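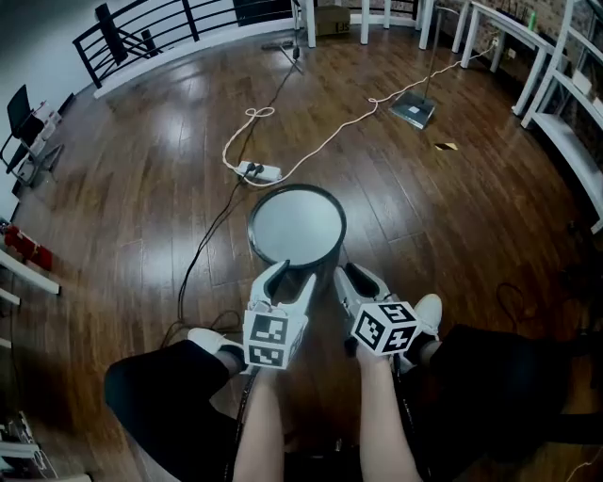

Zanele Magagula asks under our last listing whether the Istura box has the original mono sound or only the new mix. It has both. You choose in the setup menu, and the mono track is the one which plays first if you choose nothing.

Istura – The Complete Television Serial
Four-disc set, region free
Label: Wovis
Item no. 2053

Istura was shown one time only, in March 1974, and after that it stayed in a film store for decades. It was made as a pilot for a longer series about a lighthouse keeper who receives letters from the future. The longer series did not come. What remains are the pilot and five episodes, 300 minutes in total, directed by Aivar Zariņš on 16 mm film.
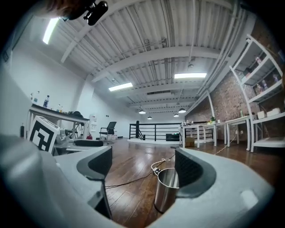
The new transfer was made from the camera negative, except for two reels of episode three, where only a print exists. In these reels the color is weaker and there are some scratches – we prefer to say it before you buy.

Extras
Commentary on the pilot by Thandeka Visser
Interview with composer Karabo Molefe, 22 minutes
Unused title sequence, silent
Booklet with the shooting script of episode one

Subtitles: English, French, Latvian. The commentary has English subtitles only.

The first pressing is 510 copies, and 200 of them come with the hard slipcase by Le Roux. Please select the slipcase when you order, we can not add it afterwards. Orders from before Oct 31, 2019 are already sent.

Packed weight with slipcase is nearly one pound. If a disc is damaged, write to Todoner customer service with your order number and we will replace this disc only, you keep the others.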